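Flirix 示教操作套件:产品说明

阅读时间:7分钟

一、产品概述

Flirix 示教操作套件用于向机械臂传授作业动作,支持手把手拖动示教与远程操控示教两种方式。套件适用于职业院校实训室、研究机构实验室以及中小批量生产单位的工艺开发部门。操作人员无须编写轨迹程序,可由熟悉工艺的人员直接完成动作演示,系统同步记录关节角度、末端姿态、夹持开合状态及腕部相机画面,并按任务名称归档。

本套件由主控单元、操控手柄组、腕部相机组件、线缆管理附件及 Pivetti 示教软件组成。机械臂本体不包含在标准供货范围内,用户可选用已列入兼容清单的型号,或委托我方进行接口评估。

二、两种示教方式

拖动示教适用于接触力较小、路径较短的作业。操作人员按住末端示教键后,机械臂进入零力平衡状态,可徒手引导其通过各个位置。松开示教键,机械臂即在当前位置保持。软件以连续方式记录全程,亦可由操作人员在关键位置手动设点。采用该方式时,应确保操作人员站立于机械臂侧前方,不得将手臂伸入相邻连杆之间。

远程操控示教适用于操作人员不宜靠近的工位,以及需要双臂配合的作业。操作人员手持主手,从臂按设定比例跟随。比例可在软件中调整,精细装配建议选用较小比例。主手设有离合键,按下后从臂停止跟随,操作人员可将手部移回舒适位置再继续。远程操控期间,腕部相机画面与全局相机画面同时显示于操作台,操作人员应以腕部画面判断末端与工件的相对位置,以全局画面判断臂体与周围物体的间距。

两种方式所得记录采用同一数据格式,可在同一任务下混合使用。例如,先以拖动方式确定取放位置,再以远程操控方式补充接近过程。
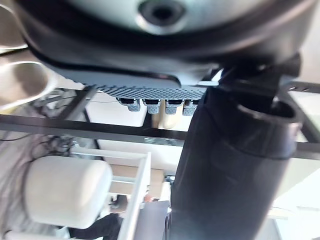
腕部相机组件的安装位置决定了示教记录的可用程度。相机应固定于末端附近,随末端一同运动,使夹持动作始终处于视野之内。安装完成后,应令机械臂依次到达作业范围的各个边界姿态,逐一检查画面。末端朝向上方或侧方时,画面中往往会出现臂体连杆、横梁及线缆,如图中右侧自上而下的黑色圆柱形连杆,以及横梁下方左侧成簇垂挂的黑色线缆。连杆在画面中占据的范围应在软件中登记为遮挡区域,后续训练时该区域不参与目标识别。线缆应另行检查,凡可能进入末端运动范围的,均应以随附线夹收束后再开始示教。

三、主要技术特性

1. 记录内容:关节角度、末端位姿、夹持状态、操作人员按键事件、相机画面。各项数据采用统一时间基准。

2. 单次记录时长:标准配置下每段最长15分钟,超出后系统自动分段保存,分段处不丢失数据。

3. 关节支持:最多可记录7个关节的机械臂。双臂作业时,两臂分别记录,由主控单元进行同步。

4. 供货数量:标准套件含线夹66枚,分大、小两种规格,可满足单臂及双臂工位的布线需要。

5. 用户权限:软件设管理员、教师、操作员三级权限。操作员可录制和回放,不得删除已归档记录。

四、示教作业流程

(一)准备。清理作业范围,核对急停按钮功能,确认主控单元与机械臂控制器通信正常。首次使用或更换末端工具后,应重新进行相机与末端的标定。

(二)建立任务。在 Pivetti 软件中新建任务,填写任务名称、工件名称及末端工具型号。任务名称应能够区分工件规格,避免使用“测试”“新任务”等名称。

(三)演示。按所选方式完成动作。同一任务建议至少演示6次,各次之间适当改变工件的起始位置和朝向。演示中出现碰撞、滑落或长时间停顿的,应在该段结束后立即标记,由审核人员决定是否保留。需要保留的失误记录应单独归类,不得与正常记录混放。

(四)审核。审核人员以回放方式检查每段记录,重点核对夹持开合时刻与画面是否一致、遮挡区域是否准确、末端速度是否存在突变。

(五)复现。审核通过后,先以低速空载方式复现,再放置工件进行试运行。试运行期间,操作人员应始终能够触及急停按钮。

五、安装与环境要求

套件应安装于稳固的台架或框架上,主控单元四周应留有散热空间。工位照明应保持稳定,避免强光直射相机。白色墙面等高亮背景可能使腕部画面局部过曝,可在软件中锁定曝光值,或在工位后方加装哑光挡板。

线缆应沿臂体固定,并在各关节处预留足够的弯曲余量。余量不足将限制关节转动,余量过大则易与框架钩挂。工位周围的座椅、梯架及其他可移动物品,应置于机械臂最大伸展范围以外。

六、培训与技术支持

购买标准套件的用户可参加 Boonyarit 培训中心开设的操作课程,课程包括标定、双臂远程操控及记录审核等内容,下一期于十月开班。设备返修与备件供应由 Kandov 服务站负责。报修时请提供主控单元序列号、软件版本及故障发生时的记录编号,并保留原始记录文件,切勿在检修前重新标定。

软件升级不影响已归档记录。跨主要版本升级前,管理员应导出标定文件并妥善保存。

读者评论

实训室用户:我校以拖动示教为主,学生上手较快。希望软件能增加批量修改任务名称的功能,目前只能逐条修改。

工艺科读者:请问遮挡区域能否随关节姿态自动更新?我们的工位姿态变化较大,手工登记工作量不小。

产品支持回复:现行版本可按姿态分组登记,复现时自动切换。自动更新功能尚在评估,暂无发布时间。

设备管理员:线夹小号偏紧,套粗一点的电源线比较费力,建议备件中可以单独选购大号。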